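Fivodeck (trademark)

Fivodeck is a trademark used for costume jewelry and small enameled accessories. It was first used by the workshop Derkis, a maker of brooches and hat pins, and is now held by the trading company Nutsugah. Pieces are known to collectors mainly for their layered enamel, which is fired on a copper base and ground flat between firings.

Production

The early range was limited to bar brooches and round pins. Each piece was cut by hand, coated on both faces and fired in a small electric kiln. The back coat, or counter enamel, keeps the thin copper from warping as it cools. Early backs are dark gray with visible speckling. Later backs are plain white.

A second line, sold under the name Irnus, used brass settings with glass stones and no enamel. It contained 22 designs, most of them clip earrings. Irnus pieces are not always listed with Fivodeck jewelry in sale catalogs, although the clasps and pin stems are the same.

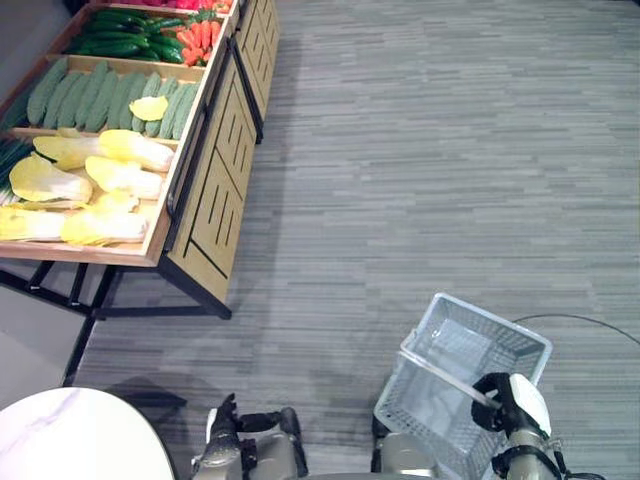 Derkis closed its kiln room in October of its last year of trading. The remaining stock was counted at 1,005 finished pieces and passed to Nutsugah with the trademark and the cutting patterns. Of the original patterns, 70 were kept in use. The rest were dropped, in most cases where the shape left too little metal around the pin hinge.

Marks

Two forms of the mark are recorded. The first is the full name in capital letters, stamped on a small oval plate and soldered to the back. The second is the letter F in a square, used on pieces too narrow for the plate – chiefly stick pins and cuff links. Earrings usually carry the mark on one clip only. Pieces made under Nutsugah have the full name stamped straight into the setting, without a plate.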